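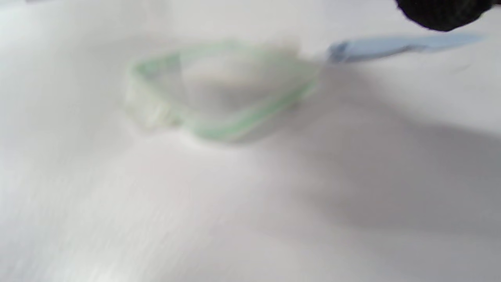 Clear plastic container on the white top.

April, Monday, 7:40 am. Football boot / pitch notes

Heikki brought back the four pairs of Karkix boots from Saturday's game. Two have studs worn flat on the outside edge, same spot both times. Both worn by fullbacks, Sølve and the new kid. Coincidence? Ask Borislav what he had them doing on turns.

Ball rebound, Jekley match ball vs the old Holzer. Dropped both from 200 cm onto the turf sample. Jekley came back to 68 cm, Holzer a bit lower but the valve is suspect so dont trust it. Redo after re-inflating. Florian wants it on real grass too, says the sample is too clean. Fair.
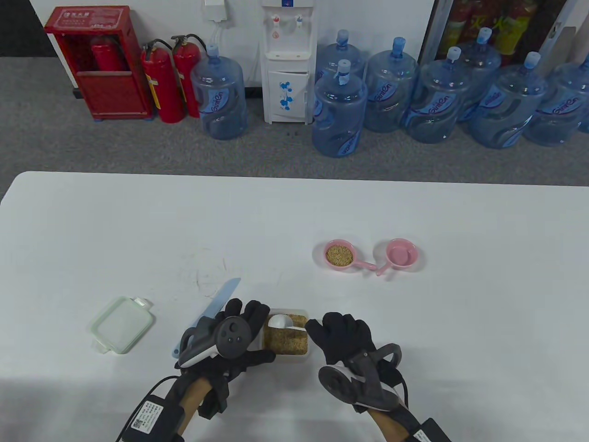
Grip test

Sled at 100 N, dry turf only. Skillmont studs held, Karkix let go early and then caught again. Didnt like that, its the kind of slip that gets a knee. Ran it again with Seraina reading the gauge, same thing. Wet run not done, hose is still at the ground.

Sølve's opinion: Skillmont too stiff for the first half hour, fine after. He also thinks we lost Saturday because of the boots. We lost becuase we gave up two corners in stoppage time.

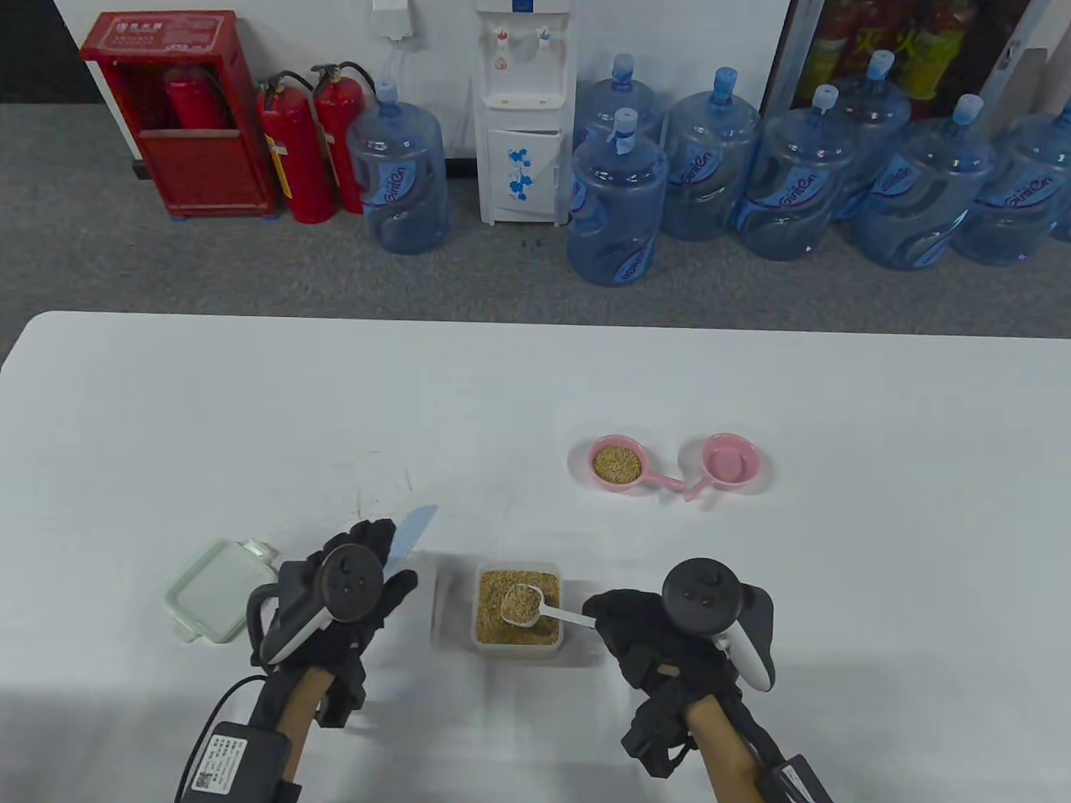
Table, gloves on, cooler behind.

To do: new valve for the Holzer, photos of worn studs, ask the league if mixed stud lengths are OK before the away game. Borislav has the form.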